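[rental-hosts] Re: Self check-in, lock batteries and the gas shutoff at Siltadora
Posted by Aravind Alva, December, 4:12 PM

Dalia Strazds wrote:

> We take over the keys for the two upper units at Siltadora before
> the holidays. Three questions. First, the Vávra locks: do you set one
> code per booking or one per unit? The manual describes both and
> recommends neither. Second, the owner says the Gasex valve has to be
> reset by hand after any power cut. Is a guest expected to do that?
> Third, what do you charge for cleaning on a one-night stay? I have a
> quote of 100 per turnover and I can't tell whether that is normal
> for a unit with one bedroom.

Dalia,

Taking these in order.

Locks. One code per booking. One code per unit means the code ends up in old message threads and on paper in coat pockets, and you have no log worth reading. The Vávra keypad stores 27 codes. It does not warn you when it is full. It accepts the new code, gives the normal tone, and drops the oldest one, and on my first unit the oldest one was the cleaner's. Put the cleaner's code and your own in the two protected slots (menu 4, then hold the star key) before you add anything else.

Set the code to start one hour before your published check-in time and to end one hour after checkout. The clock in the lock drifts a few minutes a month and does not handle daylight saving. I correct it at each battery change.

Batteries. Use plain alkaline cells. Rechargeables run at a lower voltage and the low-battery light comes on from the first day. I replace all four at 425 openings, which the log will show you, or every six months if the unit is quiet. The motor gets slow well before it stops. If a guest writes that the door "takes a while," go that day.

Keep one physical key off site. The key cylinder is under the cover plate on the outside, held by a small screw that strips easily. Buy spare screws.

Gas. No, a guest should not touch the valve. The Gasex unit in that building closes when it loses power and stays closed until someone pushes the reset and holds it for a slow count of five. Somebody responsible then has to check that the cooktop knobs are off. In the guest notes I write only this:

"If the stove does not light, please call us. Do not open the cabinet under the sink."

The upper units share a breaker with the stairwell lights, so expect a closed valve any time the electrician works on the stairs. Ask the building office to notify you. They will forget, so also leave a small plug-in clock on the same circuit. When the clock is flashing, the cleaner knows the power was cut and reports it.

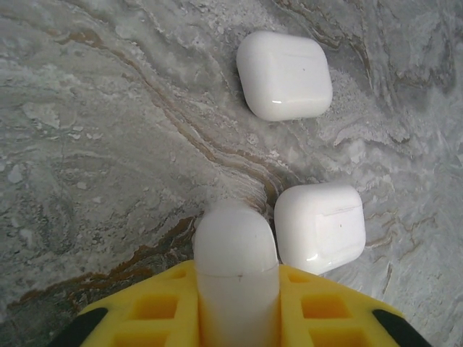 Two white AirPods cases on a marble countertop.

Lost property. You did not ask, but you will need a rule by the second week. Mine is that the cleaner checks counters, bedside drawers, the shower shelf and the outlets behind the sofa before stripping the bed, and sends me one message with everything in it. Each item goes in a bag with the unit and the checkout date. I write to the guest once, the same day. I hold items for two months and mail them at the guest's cost, prepaid. Passports and medicine are handled the same day regardless of who pays. I do not mail food, liquids or anything with a loose battery.

Do not describe an item in detail in the first message. Ask the guest to describe it to you. With small electronics especially, two bookings in a row can claim the same thing.

Cleaning fee. 100 is normal for one bedroom if it includes linen. Ask whether it does. If linen is extra, the quote is high. I do not charge less for one night, as the work is identical. What I did instead was set a two-night minimum from spring through fall and drop it in winter, when an empty night costs me more than a thin one. Over the last year the one-night stays brought in 1230 after cleaning and platform fees, from nearly a third of the turnovers. I would not build a schedule around that.

One more item on the Siltadora kitchens. The owner has put a Bruletti coffee machine in each upper unit. They need descaling more often than the manual says, the water there being hard. Unplug the machine, remove the tank, and tape a one-line instruction to the inside of the cabinet door. A full printed manual gets moved into a drawer and is never seen again. I leave a plain drip filter and a box of papers in the same cabinet — it has saved me two evening drives.

The stone counters there are a separate matter. Tell the cleaner no vinegar and no lemon cleaner, and that includes whatever is left over from descaling. Dish soap and a wet cloth are enough.

I can send the lock log template if you want it. It is a spreadsheet with five columns, nothing clever.

Aravind

Comments (4)

dstrazds
Thank you, this covers it. Linen is included in the 100. I will take the template. Did you ever get the building office to put the stairs on their own breaker?

aravind_a
Asked twice. They have a quote for it. I would plan on the clock.

northstair
Small correction on the Vávra: on the newer keypads the protected slots are under menu 5. Menu 4 on those is the tone volume. Check the sticker inside the battery cover for which one you have.

pell.rentals
We hold lost items for 30 days and it has been enough. After that almost all of what is left is chargers and single socks.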